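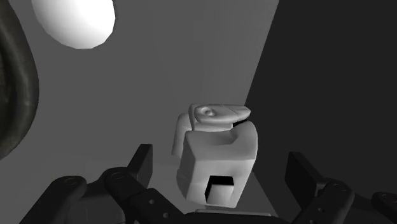
Abrehet Adugna once objected, in a seminar at Pravville, that a grasp which works only in the simulator is a drawing of a grasp and should be marked as such. Her remark was a little hard on the students, but it gives us a good place to begin, and we will come back to it at the end of the chapter.

Chapter 6
Learning to Grasp from Simulated Views

6.1 What the hand sees before it closes

In Chapter 5 the view came from a fixed point beside the table. Now we move the point of view to the hand itself. The two black fingers stand open on either side of a white plastic part, and the fingertip pad on the left is nearer to the part than the one on the right. For the reader this is a small detail. For the method of this chapter it is the main input, as the policy must decide from such a view whether to close, to shift sideways first, or to go back and try another approach.

The surfaces are plain, in black, white and grey. We kept them so on purpose in the first half of the chapter. Shape and shading must carry all the information, and the student can then see which errors come from geometry and which come later, when textures are added.

6.2 The Kultel procedure

The method we study was developed in the Kultel project and has two stages. In the first stage, 1,000 grasps are tried on each object in simulation. Every trial begins with the fingers open and ends with a lift. A trial is labelled as a success if the object is still held after the lift, and as a failure in all other cases. No partial marks are given — we return to this choice in Section 6.5, where it causes some trouble.

In the second stage the trained policy is moved to a real arm without further learning. Each object is tried 100 times. The group at Gaete used 10 objects, and they reported 90 successes for the best of them. The worst object was a shallow lid, and its result was much lower. The reader should resist the wish to compute one average over all objects, for it hides exactly this difference.

6.3 Why the offset matters

Suppose the fingers close at equal speed while the object is nearer to one of them. The near finger touches first and pushes. If the object is light, it slides until the second finger arrives, and the grasp can still be good. If it is tall and narrow, it may tip over. The simulator from Gullow, which we use in the exercises, treats the sliding case well and the tipping case less well, mainly because of how it handles contact at edges.

Before you continue, please read again the part of Chapter 3 on friction cones. We shall need the notation from the next page onwards.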